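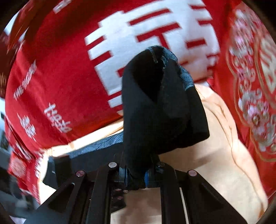 Figure 4. A small black knit item over the red bedding, Household Hallow.

4.2 The bed as a sorting surface

In most homes of our study, clean clothes are not folded on a table. They are brought to the bed, spread out, and folded there, with the bedding still in its place. We visited 6 households in the Jillemwood area in April and recorded 407 separate items of clothing and small textiles. Of these, 95 were small pieces such as socks, cloths and underwear. The names of the households (Hallow, Tagle, Pirnora and others) are chosen by the authors.

The small pieces show well the first difficulty of sorting. The item in Figure 4 is black, soft and folded over on itself, and from this side it could be a sock or a small cloth. In the interviews, people told us that they know such pieces by touch before they know them by eye. Mỹ Khúc explained that she puts them in one pile first and looks for the pairs only at the end. Todor Papadopoulos does the opposite: he searches for the second sock immediately, and the larger clothes wait.

The color of the bedding also has a part in this work. Dark pieces are easy to find on a red cover, and the large white characters printed on it do not disturb the search very much, as our participants reported. White socks were described as more difficult – they can be lost among the white motifs.

Larger garments are treated in another way. They need a flat and quiet area, and this area is often made with a second cloth laid over the first one. 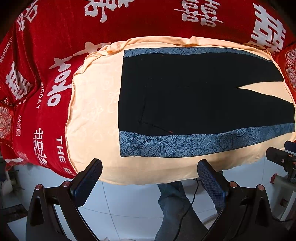 Photo: Đức Hứa / Household Hallow

The black shorts lie on a peach cloth, with the red blanket under and behind it. They are turned sideways, the waist to the left and the two legs to the right, and the wide blue-grey panel with leaves runs along the bottom side. We call this the "open" position. It comes before the first fold, and it can also be a resting position when the person is called away to other work.

For shorts, we found 2 common methods of folding. In the first, one leg is laid over the other, and the waist is then brought toward the hems. In the second, the garment is rolled from the waist. The first method was preferred when the shorts had a pattern at the side, because the pattern stays on the outside and the owner can be recognized in the pile. Phúc Ninh said that in a family with many black clothes, a panel like this one is "the name of the person."

The peach cloth is not completely smooth, and there is a long rolled fold at its top. Such folds were seldom corrected during the sessions. Participants flattened only the part which they needed for the next garment. This agrees with the remark of Khải Tăng that the bed is made two times, once in the morning and once after the laundry – and that the first time hardly counts.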